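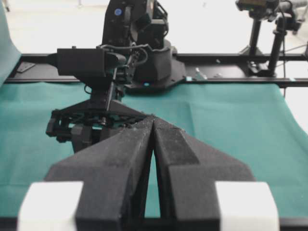

Wrist views, second arm and the handover numbers

Lab notes, April 2023

Quick one from the bimanual bench, the long version goes in the Brelton report when Ifigeneia Gkikas gets a free afternoon to finish her half.

Short story: the handover policy got better when we stopped hiding the other arm from it. Handover success on held-out objects is now 90 percent. Was a good deal worse before December and had been stuck there long enough that we'd stopped putting it on the slides.

Background for people who joined the list recently. Two arms, one on each side of the table, one wrist camera each, plus a fixed camera on a stand. Teal cloth over the tabletop. One arm picks, passes to the other, other one places. Everything is learned from teleoperated demos, no scripted grasp poses anywhere in the pipeline. The policy gets both wrist streams, the fixed view and joint positions, and puts out short chunks of actions for both arms together.

The old recipe (Canilel, for those keeping track of names) masked out the opposite arm in the wrist images before training. The thinking was that the other arm is clutter. Black links, cables, a rail, more cables. Mask it, fill with background, let the network look at the object. And for single-arm picking that did help a bit, so it stayed in the config and got copied into every bimanual run after. My fault mostly, I wrote the config.

Problem is that in a handover the other gripper is the thing you need to see. Joint positions tell you where it should be. They don't tell you that the mount has slipped a couple millimeters or that the calibration is from last week. With the mask on, the giving arm would let go on schedule whether or not the receiving fingers had closed on anything. Plenty of drops. Very confident drops.

So we took the mask off. Things got worse at first, the policy started keying on cable positions, and if anybody re-routed a cable overnight the morning evals fell over. Ifigeneia's fix was to keep the raw image but shift the views around in training: small random rotations of the wrist crop, brightness pushed way up and down, and patches dropped over the background while the area near the fingertips is left alone. She calls it Brinik. I have asked what it stands for and it doesn't stand for anything.

Dataset is 628 demos, all collected on the same bench by 3 operators. Eval was 50 trials per condition, objects not in the training set, cable routing changed on purpose between blocks. Same network for all conditions, same training steps. Only the image handling differs.

Things that mattered, in no real order:

Leaving the fingertips alone. When patches were allowed to land there most of the gain went away. The gap between the fingers is only a thin strip of pixels when the tips are nearly together, and it's the strip that says whether you're holding something.

Brightness. The floor behind the bench comes out close to white in the wrist views, and the arms are black, so the exposure swings a lot as the wrist turns. Heavy brightness changes in training cost us nothing and bought a fair bit of stability.

The fixed camera mattered less than I'd have guessed. Dropping it entirely hurt placing but hardly touched the handover itself. Ifigeneia thinks this is obvious. I don't, would like to rerun it.

Things that didn't matter: bigger image encoder, longer action chunks, and the extra loss term I spent most of the winter on. It's still in the branch if somebody wants it. Nobdy has to want it.

What still fails. Thin flat objects handed over edge-on, the receiving arm closes on air next to them. Also a slow drift where both grippers hold on and neither lets go, and the two arms sort of lean on each other untill the force limit trips. We don't have a good answer on that one. A release signal from motor current is the next thing to try, it's cheap and the data is already logged.

Michailidis bench is going to repeat the eval on their setup with our weights and no fine-tuning, different cloth color and different rail height. I expect it to drop. How far is the interesting part. If you're over there, please re-run the hand-eye calibration BEFORE the first block and write down which cable routing you used, we lost a full set of trials to not doing that.

Code for the augmentation is on the group repo under brinik, README is thin but it runs. Old Canilel configs are moved to archive, don't start new bimanual runs from them. Questions to me or Ifigeneia, she answers faster.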